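Last updated: March

What Changes When the Iron Moves to a Robot: A Report on the Repair Bench at Pritard

Solange Renaud and Digby Cosgrove
Work and Technology, second-year project

1. Introduction

Pritard repairs control boards for commercial kitchen equipment. Boards come in from service firms, get tested, get repaired by hand and go back out. Last year the company put a robot arm on one of its repair benches. We wanted to find out what that did to the jobs of the people who work there. We were less interested in whether the robot is fast, although we give some figures in section 3.

We spent our site visits at the bench and in the break room. We interviewed Huia Hollis, who runs the repair floor, Shona Rakena, who has soldered there the longest, and Lindsay Faulkner, who was hired as a technician and now looks after the robot for most of her shift. The control software is a package called Flerik. The arm was set up by a contractor, Pramau, and the staff were trained by the same firm over two weeks.

2. How the work was divided before

Before the robot, every technician did the whole job. A board was checked, the bad parts were taken off, new parts were soldered on, and the same person tested it and signed the sheet. Shona told us she liked this because she could tell from the sheet which boards were hers. She also said that by the end of a long run of the same connector her wrist hurt and she was making mistakes.

The most common repair is a power connector with cracked joints. It is the same job every time, and it was shared out so that no one got too much of it. That was the job chosen for the robot.

3. What the robot took over

In the last full month before the change, the bench finished 1,520 connector repairs. In the month we studied, it finished 1,844. Huia asked us to point out that one more person was on shift in the second month, so the two numbers can't be compared directly. We agree. We weren't able to get hours worked for either month, which would have let us do this properly.

Every 1,000 joints, the tip is changed. This is done by a person. Boards are also loaded and unloaded by a person, in trays of 40. Inspection is still done by eye.

4. What changed for the staff

Shona now does mostly the odd jobs: burned tracks, lifted pads, boards that have been repaired badly somewhere else. She says the work is harder and more interesting, but there are fewer easy hours in the day. Under the old system a tray of connectors was a kind of rest. She has asked for the harder boards to be counted differently on the weekly sheet. When we finished our interviews this had not been settled.

Lindsay's job changed the most. She loads trays, watches the first few boards of each batch, and stops the arm when something looks off. She has learned to edit the steps in Flerik and is the only person on her shift who can. She likes this, but she also said she can't take a break at the same time as the others, and if she is out sick the robot usually stays off. Her pay grade is still that of a technician.

Huia spends more time planning. Trays have to be ready in the right order, and a late delivery now holds up the robot as well as the people. She thinks new hires will have trouble learning to solder, as the connector job was where beginners used to start. For now she keeps one tray a day back from the robot so that trainees can practice.

The iron used with the arm is a hand tool with a red handle, and the gripper holds it by the handle.
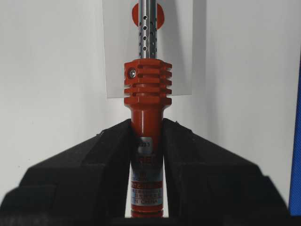
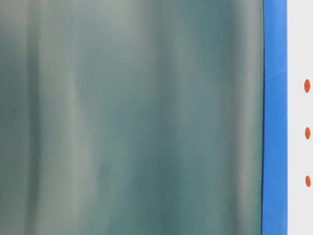

5. Limits of this report

We talked to three people at one company. The night shift did not take part. We had hoped to compare Pritard with a similar shop, Pearce, but they did not have time for a visit before our deadline. We also did not see the bench in its first weeks, so what we say about that period comes from memory, mostly Shona's.

6. Suggestions

Train a second person per shift in Flerik. Write down what the robot operator's job includes and decide on a pay grade for it. Keep the practice tray, and put it in the schedule so that it doesn't depend on Huia remembering. Record hours along with finished repairs.

We sent a draft to all three people we interviewed. Lindsay corrected our account of the tip changes, and the text in section 3 is her version.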